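Garka two-arm restroom cleaner: my review after one season on the job
2023-03-06

I've been cleaning guest rooms and short-stay apartments in Utville for a long time, and I have opinions about equipment. I've owned mops that cost more than my shoes! So when our company signed up for the Garka cleaning setup (two robot arms, a tablet, and a charging dock the size of a mini fridge), my first thought was that I'd be the one wiping down the robot.

Well, I do wipe down the robot. But I also haven't scrubbed under a toilet rim on most of my shifts, and my knees have noticed.

Quick background on how we use it. Our building has 90 units, nearly all with the same small tiled bathroom – toilet, glass shower, floor drain. Before Garka, each of us took a list of units and did everything in them. Now one person per shift is the "lead" and moves the machine from bathroom to bathroom while the others handle beds, kitchens and trash. The lead gets it through the door, picks the room layout on the tablet, sets out the brush and then steps back. I've been lead more than anybody because I was the only one who read the setup booklet. The others had it in the supply closet holding up a shelf.

Let me talk about the hands, because that's what you're paying for. They're simple two-finger grippers, pointy dark tips on silver linkages, and they open wider than I expected. 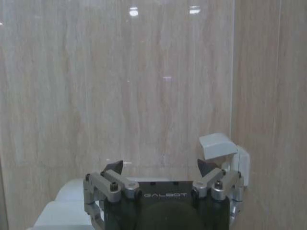

I went in thinking more fingers would be better, like a real hand. After a few months I don't miss them. A brush handle, a rag, a spray bottle, that's most of my day anyway, and two fingers will do it if the thing is standing where it's supposed to stand. Thin wet cloths are another story. It pinches them up in a wad and then wipes with the wad, and I end up going over the mirror myself. Soap bars, forget it.

Speed is so-so. I can do a toilet faster, no question, and I'd put money on it. The difference is that while it's on the bowl I can be making the bed in the next room, and by the end of a shift that adds up. We used to finish with somebody staying late. That mostly stopped.

What changed for the people is harder to put a score on. The heavy bending is down, which I love. Our hours stayed the same (I asked about that in writing before we started, and I'd tell anyone to do the same). Leads get 2 dollars more an hour, and it took some pushing to get that. On the minus side, the shift is quieter. We used to work units in pairs and gossip all morning, and now I'm in there with a tablet, answering prompts. There's also the log. It records every bathroom with a start and a stop, and our supervisor reads it. For the first couple of weeks he'd ask why one unit took longer than another, and the reason was usually hair in the drain. He's eased up.

Training was a single afternoon with a rep who drove over from Fleviddale. Nice guy, fast talker. It should have been two afternoons. Most of what I know I learned from pressing the wrong thing. The stop button is big and easy to hit with a glove on, so full marks there.

Bowls with old staining are where I'd keep my expectations reasonable. I still treat those by hand with the Messina descaler, let it sit, and give them a proper scrub. Bidet seats also need you to pay attention. Cords, side controls, a lid that has to be up before anything starts – you set all of that yourself, and the tablet will nag you until you do.
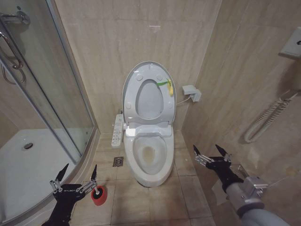 Does a crew still need the same number of people with a machine like this?

Ours does. Somebody has to move it, restock it and check the work, and the rest of the unit still has to be cleaned by hand, so we kept everyone and used the extra time on showers and grout, which had been getting skipped.

Upkeep so far: the fingertips get gunky and want a wipe at the end of every shift. One tip came loose after 246 bathrooms (the log is good for something) and the replacement set was almost 200 dollars, which I think is steep for two little triangles. Garka did ship it quickly. The tablet battery is weak, so bring the charger.

I'd give it four stars out of five for a building like ours, with bathrooms that match. If every room you clean is laid out differently I'd go down to three, and I'd ask for a trial first. We're up for renewal in April and I voted to keep it, as long as they send a better cloth attachment.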